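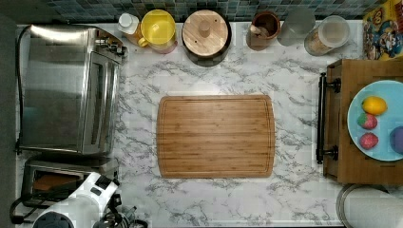

*Counter with bamboo cutting board.*

**Forum: Venues and Room Hire / Conference Facilities**

**Thread: Minimum numbers and the new cancellation terms at Wullberg Hall**

---

**mcostache_events**

Good morning to all members.

I am posting on behalf of our regional training office, which places a residential conference each June. For several years we have used Wullberg Hall and have been satisfied with the rooms, the parking and the staff. The draft agreement for next year contains two changes on which I would welcome the views of other organizers.

First, the hall now asks for a guaranteed minimum of 216 delegates for exclusive use of the ground floor. Our previous agreement set no minimum and charged by the room. Second, the final number must be confirmed 10 weeks before the opening day, after which no reduction is accepted. It was previously four weeks.

Our registrations come in late. A large share of our delegates are public employees who must wait for travel approval, and a count taken 10 weeks ahead would tell us very little.

I would be grateful to hear whether these terms are now usual for a venue of this size, and whether any member has negotiated different ones.

Margareta Costache

---

**hallbooker_north**

Ms. Costache, thank you for setting this out so clearly.

The minimum is not unusual. Exclusive use of a floor takes every room on it off the market, and a venue will want some assurance of income in return. I would question the confirmation date. In the agreements I have handled, a first estimate is given early and the final number follows between two and four weeks before the event, with a permitted reduction in between.

I suggest that you ask for a sliding scale. You would confirm at 10 weeks, with the right to reduce by a stated percentage at six weeks and a smaller percentage at three.

---

**Bistetti Rooms (venue member)**

I write from the venue side and must respectfully differ from the previous reply.

Four weeks no longer works for many houses. Agency staff have to be booked earlier than they used to be, and a floor released at four weeks will not be sold again. When a group reduces late, the venue carries the whole loss. Our own terms require final numbers at eight weeks, and we explain this at the first site visit so that it does not come as a surprise in the paperwork.

I do agree that a sliding scale is a fair request. We grant it to returning clients as a matter of course.

---

**hallbooker_north**

I accept the point about staffing. I do not accept that the client should carry all of it. A venue that takes a deposit, a minimum and an early confirmation has protected itself three times over for the same risk.

---

**Bistetti Rooms (venue member)**

The deposit is credited to the final invoice, so I would not count it as a separate protection. On the other two we shall have to disagree.

---

**quorum_desk**

May I ask what the agreement says about the meaning of "delegate"? This caused our association considerable difficulty. Our speakers, exhibitors and registration staff all ate lunch and all used the rooms, but the venue counted only paid registrations toward the minimum. We fell short on paper with a full dining room.

We now insist on the wording "all persons attending in any capacity on any day of the event." Two venues have objected and both signed in the end.

---

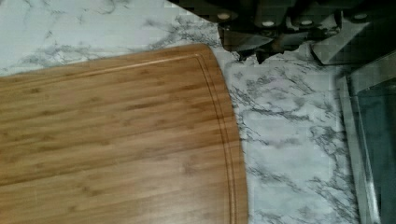

*This page was last changed on Tuesday at 4:10 p.m. (moderator edit: two duplicate replies removed)*

---

**mcostache_events**

I am obliged to quorum_desk. I have now read the definitions page again, and a delegate is "a person registered and paid for by the Client for the full duration of the event." On that wording our day visitors would not count at all. We usually have a good number of them on the second day, when the exhibition is open.

I have also found that the charge for any shortfall is calculated at the full residential rate. That includes breakfast and dinner for persons who are not there.

---

**quorum_desk**

That last clause is the one I would press hardest. A shortfall should be charged at the day rate at most, less food and drink. The hall will not be buying the food.

---

**Bistetti Rooms (venue member)**

On this I can agree without reservation. We charge room hire only on a shortfall. A full residential rate would be difficult to defend if the bedrooms were later let to other guests, and you should ask for a clause stating that any bedroom resold will be credited to your account.

---

**lurkgate_pat**

I arrange meetings for the Lurkgate district offices and have used Wullberg Hall twice. Both times the printed terms were presented as fixed, and both times they were changed after a telephone call to the general manager. The sales office does not appear to have the authority to alter them. I would go directly to the manager, in writing, with the clause numbers listed.

I would add that the ground floor is larger than many groups need. If your main session will fit in the east room, you could hire by the room as before and avoid the minimum altogether. You would share the foyer with another group, and the noise at coffee time is considerable - please weigh that carefully if you have examinations or quiet sessions.

---

**hallbooker_north**

I would advise against sharing the foyer. We did so once beside a trade show of 1,000 visitors. Our registration table was moved without notice and the coat racks were full by nine o'clock. Exclusive use is worth paying for, provided the terms are sensible.

---

**lurkgate_pat**

I do not think the comparison is quite fair. Wullberg Hall could not hold an event of that size. The groups beside us were small, and apart from the noise we had no complaint.

---

**mcostache_events**

I thank all members for their assistance. I have written to the general manager with four requests:

- final numbers at six weeks, with a further reduction permitted at three
- the wider definition of a delegate, including day visitors
- any shortfall charged as room hire only
- credit for bedrooms resold

I have also asked for the price of hire by the room, so that our office may compare the two. Hallgrímsson Conference Center has offered us the same dates with a lower minimum. It is 8 miles from the station, however, and would require coaches in both directions.

I shall report here when a reply is received.

---

**quorum_desk**

Please obtain the coach quotation before you reply to either venue. Ours came to more than the room hire.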